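Gulville Table Items

Version 1.1

Summary

Gulville Table Items is a set of still pictures of small household things on dining and kitchen tables, with one plain text label file per picture. It covers cutlery, chopsticks, drinking vessels, jugs and the personal items people put down beside them. The set has 456 pictures from 11 homes. No picture was staged to a fixed layout.

Contents

items/ pictures, grouped by home
labels/ one text file per picture, same base name
tables.csv one row per table: shape, covering, room
names.txt the 66 permitted item names
CHANGES

Labelling rules

Each item on the table gets one line: item name, surface, state. Items standing on worktops or hobs in the same room go under "room" and are not given a state.

Chopsticks are labelled singly, never as a pair. Two chopsticks from the same set often lie well apart, and the earlier "pair" label gave a single region that was mostly tablecloth. Use "chopstick, held" when one is gripped and "chopstick, lying" otherwise.

Glasses and jugs of clear glass are labelled even where the outline is faint. Contents go in the state field only if they can be seen. Use "cup or tumbler" where blur or angle leaves the type open.

Phones are labelled "phone, face down" or "phone, face up". Make and model are not recorded.

Stains and creases in a tablecloth are not items. The cloth itself is recorded once, by colour, in tables.csv.

Known problems

132 pictures have at least one blurred item near the border. These are kept, and the line ends in "b".

Thin items lying across a crease were missed fairly often in the first pass. The Nirkitard homes were relabelled in May; the Atine homes have had one pass only.

"Plastic bag" and "plastic bags, bundle" are both in names.txt and have not been used consistently.

Sample

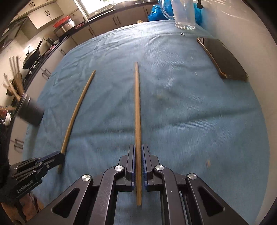

Table with blue cloth: chopstick, held; chopstick, lying; phone, face down; glass tumbler, a little water; glass jug. Room: pot with red lid, kettle, wok.

Use

Suited to item detection and to checking how a detector copes with long, thin objects. Not suited to counting place settings, as many tables were only partly laid or partly cleared.

Please report label errors with the home number and the base name. Corrections are merged by Lüthi and listed in CHANGES.

Last updated: Tuesday, February 18, 2025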